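July, past midnight

Day five on the Okumar core and I have now looked at more dried mud than any adult should. Gwenllian wants the pollen counts done before the meeting in Stulerholm, where Emiliano will stand up and say the dry spell lasted 300 years, and I will stand up and say 88, and then there will be soup.

What bugs me is the gap. Thirty centimeters of lake bottom with hardly a grain of pine in it, then pine again as if it had only stepped out for milk. Something kept the valley livable through all that. I would love it to be groundwater, mostly for the reason that I said groundwater in print.

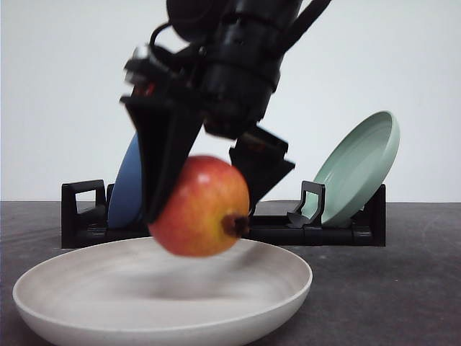 Gwenllian thinks the lake simply moved. Lakes do that, apparently, when I have a deadline. She drew it for me on the back of my own draft, in pen.

Counted until my left eye gave up. Two slides left in the tray, both from the gap. Must write back to Evaristo about the charcoal dates and ask, nicely, why there are two sets.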